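September, notebook, dye shed

Back at the madder vat this morning, a bit before seven. I wanted the first skeins in before the room got warm and I started making bad decisions. Writing this up in pieces through the day, so forgive the jumps.

Where we left off: the Standero batch came out the color of canned salmon and Yaw Kyei very kindly called it "wearable." It is not wearable. I have a feeling the water was too hot again, because I turned my back to answer the phone and when I looked the thermometer was well past where I like it. Madder goes brown on you if you let it cook, and we've all read that a dozen times, and I still let it cook.

So today I held it at 70 C and did not answer the phone. Full hour to get up to temperature, then an hour and a half holding, then lid on and leave it alone. Yarn is the Garis two-ply, the slightly hairy one, scoured last week and mordanted with alum and a little cream of tartar. Total dry weight going in was 1,457 grams. I weighed it twice because the old scale has started drifting when it sits near the window (I've moved it to the shelf by the sink, please leave it there!).

Roots: the last of the bag from Navarrete, chopped, soaked overnight, first soak water poured off. That first water is very yellow and I used to throw it out, but Uriel Valdebenito talked me into keeping it for the silk scraps. He was right, they took a lovely buttery peach. I've pinned a few to the inside of the cupboard door with the date and the recipe. If they fade by spring we'll know not to bother.

10:40. Chalk. I forgot the chalk. Our water is so soft that madder just sulks without it, and I had the jar right there on the counter. Stirred in two spoonfuls late, with the yarn lifted out and dripping into the other pot. Within ten minutes or so the bath had gone from orange to a proper brick red and I felt a lot better about my life. Yarn back in, heat back up slowly.

Question for Yaw, does late chalk give you streaks? I turned the skeins a lot to be on the safe side, but there's one tied too tight in the middle and I bet it has a pale ring under the tie. Figure-eight ties from now on, loose enough to get two fingers through. I know I'm the one who made the rule. I was in a hurry.

Lunch. Ate it outside because of the smell, which I like but not with cheese.

Tried the Stanatness fleece in the small pot while the big one was holding. Just a handful of locks, unspun, same bath. The tips grabbed the color so fast they're nearly maroon and the butt ends are a soft coral, and I'm wondering if we should stop fighting that and spin it as is. It would make a wonderful heathery single. Uriel wants even color for the blankets and I see his point, but a scarf or two wouldn't hurt anybody.

2:15. Heat off, lid on. Plan is to leave everything in there overnight and rinse tomorrow. I am writing down that I will not peek, so that there's a record of it.

2:50. Peeked. It's good. It's really good! Deep and a bit orange still, but wet wool always looks darker so I'm not going to name the shade until it's dry. If it dries to what I think it will, this is the red for the border stripes and we can finally warp the big loom.

Odds and ends while I'm waiting. We are down to 31 skeins of undyed two-ply, and I want to keep at least half of those back for the walnut bath when the hulls come in. The alum tub is nearly empty, I scraped the bottom for this batch. The long-handled spoon has a crack running up from the bowl and I've put tape around it, so use it for indigo only or not at all. Gloves are in the left drawer now. The drying rack wobbles, still, and I've wedged it with a folded feed sack until somebody finds the right bolt.

Also the recipe cards have gotten muddled. The one headed "madder, strong" has the weld quantities on the back and I nearly weighed out the wrong side. I'll rewrite them tonight with one recipe per card, in pencil, as the ink ran on the last ones.

For tomorrow: rinse in water the same temperature as the bath, no shocking it. One wash with the mild soap, two more rinses, then hang in the shade. Save the spent bath for a second round, I want to see if there's a pink left in it.

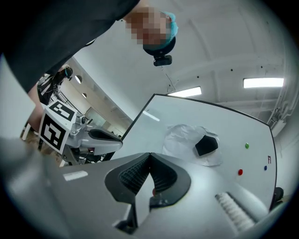 Yaw, if you get in before me, lift the lid for a look if you must, but leave the skeins under the liquid. And start the kettle.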